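Two-tier wire shelves for small cupboards

Orders for the pantry group buy are open again, and the item most people asked about last time is back on the list: the white two-tier wire shelf from Orkum. We had 279 requests for it in the spring and could not fill all of them, so the quantity is higher this round.

The shelf is a plain thing. It has a wire grid along the sides and two flat white panels, one on top and one near the bottom. The panels are the reason we picked it over the all-wire version from Eltano, where small jars tip and spice packets slip through the gaps. A flat panel also wipes clean with a damp cloth.

Measure before you order. Open the cupboard door all the way and measure the opening, not the inside wall, because hinges take up more room than you expect. Then measure the tallest thing you plan to put on the lower level. Several members at the Manalo building ordered two last time and found that their cereal boxes would only fit on top. If most of what you store is tall, you are better off with one shelf and some open space beside it.

The shelf works best with small, square containers. Round ones waste the corners. The lidded plastic boxes from Wirov are on the same order form, in packs of 10, and they are meant for the things that usually end up in half-open bags: lentils, brown sugar, tea, baking soda. Put a strip of masking tape on the front with the name and the month you filled it. The lids get swapped around in the dishwasher, so don't write on those.

A setup that suits a small kitchen is four boxes below and whatever you use every day on top. Keep the heavier boxes on the lower panel. If you stack boxes two high, leave enough room to lift the upper one straight out. Otherwise it catches on the edge and you end up pulling everything forward to get at it.

The shelf can also go on a counter or under the sink. Under the sink, check for the drain pipe first, and don't use the lower level for food.

Order forms are in the entry hall next to the mailboxes and should go back in the slot by the end of June. Pickup will be at the Manalo building, ground floor, from 4 in the afternoon. Bring a bag, as the boxes come without outer packaging. Shelves left over after pickup go to the next names on the waiting list. The newsletter now goes to 1,085 households, so please don't order for a neighbor unless they have asked you to.

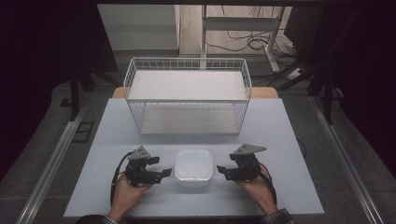

The white two-tier wire shelf with a small lidded box in front.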